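# Regional court sentencing: where is the written judgment published, and when does the appeal period begin?

**Posted by Flandus** in Courts and Public Records

I am seeking guidance on obtaining the written judgment in the Usau public order trial. The court announced prison terms on Monday, and the press reports give only the length of the sentences. The case number ends in 503. The registry's front desk stated that the text was "in preparation" and gave no further details. 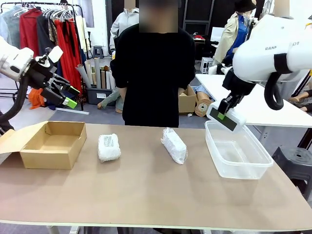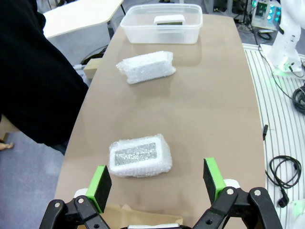
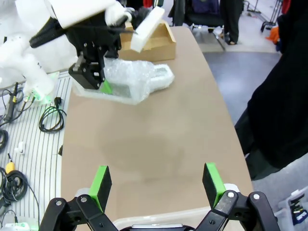
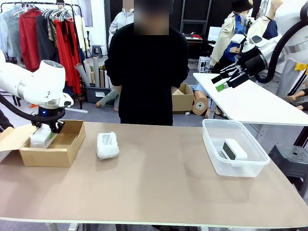
My request concerns two points. First, is a member of the public who is not a party to the case entitled to a copy? Second, does the period for filing an appeal run from the day the sentence was read aloud or from the day the written text is served? Two newspapers have reported this differently, and I would like to cite the correct rule in a newsletter for residents.

---

**Bakhtiari**

Both points are addressed in the regional rules of criminal procedure.

Access to judgments is governed by Article 242. Once a judgment has been signed and entered in the register, any person may request a copy. The request must be in writing and must state the case number, the name of the court, and the month in which the sentence was announced. The registry may remove the names of witnesses and of any defendant who was a minor at the time of the events. It may not refuse the request solely on the ground that an appeal is pending.

The appeal period is governed by Article 168. For a defendant who was present in court, the period begins on the day after the sentence is read aloud. For a defendant tried in absence, it begins on the day after the written text is served. If the defendants in this trial fall into both groups, the two newspapers may each be correct with regard to different persons.

Please note that a notice of appeal and the grounds of appeal are separate filings. The notice is a short form. The grounds may be submitted later, after the written judgment has been received. Press reports often treat the two as a single step.

The prosecution may also appeal, including against an acquittal or a sentence it considers too lenient. A report that "the appeal has been filed" should therefore be checked to establish which side filed it.

---

**Kornlow**

You can ask at window 7 in the main building. They had the form there when I requested a judgment in March. Mine was a civil case, so the procedure may differ. The copy arrived by mail and there was a small fee per page.

---

**Flandus**

Thank you both. I will submit the request in writing under Article 242 and will describe the two starting dates separately in the newsletter. Could Bakhtiari confirm whether the fee mentioned above also applies to criminal judgments?

---

**Bakhtiari**

It does, unless the applicant is a party to the case. The current schedule of fees is posted at the registry entrance.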